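The Holloway Herons should release the whole report

The Herons have had two strength coaches, one interim manager and a lawsuit in the past year, and the club still talks as if the only problem is that people keep bringing it up.

In March the club received the outside review it ordered after pitcher Uriel Cervantes said he was pushed to throw on an elbow that trainers had already flagged. The review runs 232 pages. The public got 14 of them. Those pages say the medical staff acted in good faith, that communication between departments could be better, and that steps are being taken. They don't say who cleared Cervantes to pitch, or when.

I don't know if Cervantes is right. He is in a contract dispute, and players in contract disputes have reasons to make a club look bad. Team president Esperanza Ridgeway has pointed this out more than once. She may have a case. She could make it by letting people read the other pages with the private medical details taken out. Clubs and courts do that kind of editing all the time.

What she did was hold a conference call. It lasted less than half an hour and she took four questions. Two of them were about ticket refunds.

I asked about Vimala Subramaniam, the head trainer, who left two weeks before the review was finished. Ridgeway said it was a personnel matter. Subramaniam has not returned my messages, and I don't blame her. But she ran that training room for six seasons, and fans in this town would like to know if anyone doing the review sat down with her.
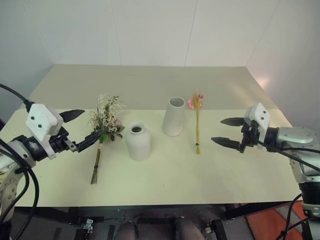 HOLLOWAY, Wednesday, April 29, 2020

With no games being played, the front office seems to be hoping this fades. It might. People have bigger worries right now than a minor league pitcher's elbow, and I understand that.

The players haven't forgotten, though. Keisha Lindqvist, who represents three of them, told me her clients now pay for their own second opinions before they agree to any treatment. One drove 200 miles to Gamberg for a scan the club would have given him for free. That is a clubhouse that doesn't trust its own doctors, and a new pitching coach won't fix it.

The city has a stake here too. It owns the ballpark, and the lease comes up for renewal next year. The council should ask for the full review before it votes on anything, and it should ask in an open meeting.

Ridgeway told season ticket holders she wants to rebuild trust. She can start with the missing pages.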